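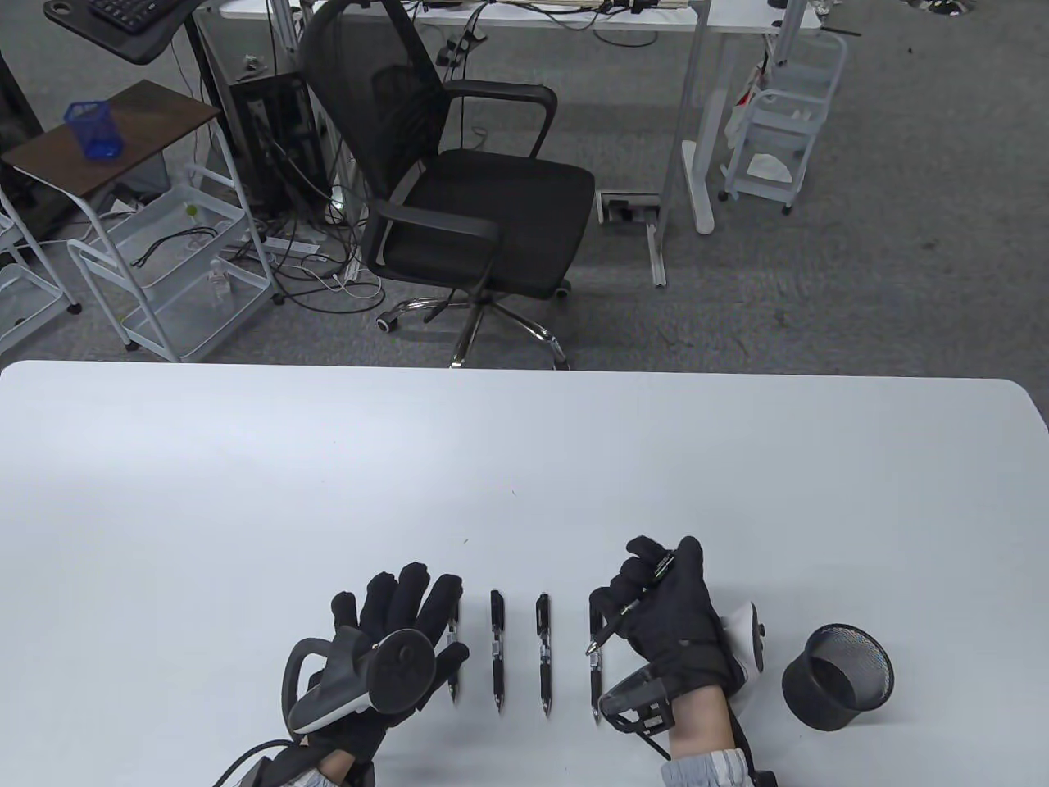 Re: right hand pose jumps on pen task

From: Rocío Mansilla
To: Sordale bench list
Date: Apr 30, 2018

Gumaro, thanks for the write-up. Your message is at the bottom for anyone who joined the list after March.

Short version: the jump is a short dropout on the right wrist module, and the logger was covering it up. Please do not replay any pen recording on an arm until you have run the gap check below.

Zixuan and I went through all 43 takes from the set. The fault is in 3 of them. In each one the right module stops sending, the logger repeats the last good pose, and when the module comes back the hand is suddenly somewhere else. The longest gap is 20 frames. The left side has no gaps at all, so I don't think it is interference in the room. I had blamed the lighting first and spent most of a morning on that.

Replay treats the repeated poses as real. The arm holds still, then tries to make up the whole distance in one step. The speed limit should catch this, but the limit in the Brirko config is applied per joint and the step was spread over several joints, each one just under its own limit. That is how the tip ended up in the table.

We could get the dropout on demand by bending the cable at the point where it enters the wrist box. Straight, it logged clean for as long as we cared to watch. Bent toward the forearm, it dropped within a few tries. Yanling opened the connector and found the clamp loose. With the clamp tightened we have not been able to get it to fail, but we only had one afternoon on it, so I am not calling it fixed. 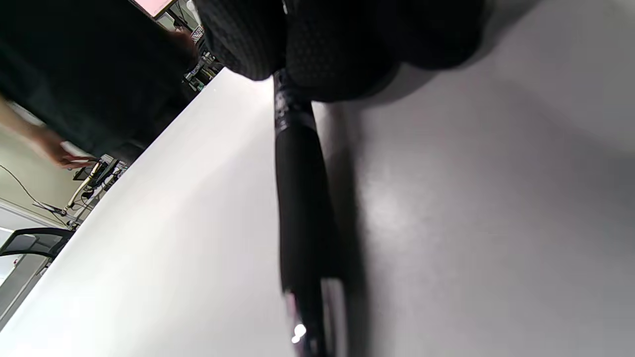 Gripper camera view along the black handle on the table.

The gripper recordings are a separate question. They don't go through the wrist module, and the gap check passes on every one we have looked at. They do share the clock with the glove logger. If you trimmed a glove take by hand, check that you trimmed the gripper file by the same amount. Sihan found a pair that was off and it looked a lot like this fault until we lined up the start markers.

What to do for now:

Run gapcheck on each glove file with the repeat threshold set to 2. Anything above that goes in the hold folder. Don't delete it, I still want to look at the timing.

Route the right cable out to the side and leave slack before it goes off the table. Do not tape it back along the forearm. I know the tape keeps it out of the way of the pens.

For replay, turn on the tip speed limit as well as the joint limits. It is off by default in the Lenov build. One person keeps a hand on the stop for the whole run, including runs that worked yesterday.

Zixuan is changing the logger so that a missing pose is written as missing. Old files will not be converted.

Two things I don't know yet. Whether the spare module has the same clamp problem, and whether the earlier cup recordings were made with this cable. If you were on those, please look at your notes and reply to the list.

Rocío

Original message, forwarded in full:

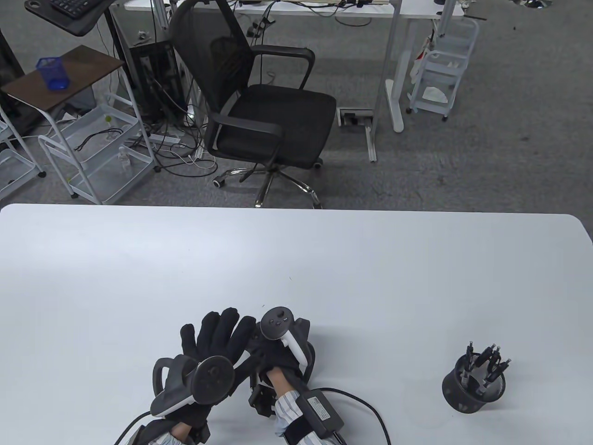 Gumaro Arriaga

Hi all,

Reporting a table strike on the Brirko arm during replay of a pen take. No one was hurt. The arm was running at reduced speed and Yanling was at the stop. The tip pad is split and there is a mark on the table. I have taken the arm out of service until someone else has looked at it.

What happened: the approach to the pen looked normal. Over the table the arm paused. I thought the replay had ended early and was about to say so when it moved down and to the left in one go and hit. Yanling pressed the stop at the same moment or slightly after. The log shows the force trip came first.

I replayed the same file in the viewer and the right hand does the same thing there: it freezes, then jumps. The left hand keeps moving through it. So the problem is in the recording and I don't think the arm did anything it wasn't told to do.

I put the gloves on afterward and ran the task again, taking pens from the holder and laying them on the table. I did not see a jump in the viewer. That may only mean I was holding my arm differently.
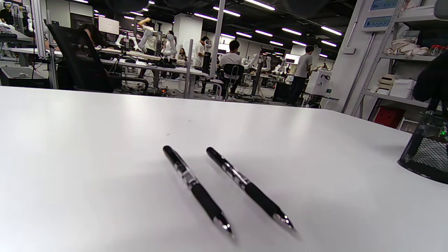

Pens on the table with the mesh holder to the right, gripper camera.

Questions for the list. Has anyone seen the right hand freeze on other tasks? And why didn't the speed limit stop it? I checked that it was on before the run, and I have a copy of the config as it was loaded. It is in the Cheng folder with the replay log and the glove file. Please copy them before opening, the viewer writes to the file when it closes.

Replacement tip pads are on order. Until they come there is only the old style pad in the drawer, and it is too wide for pens.

Gumaro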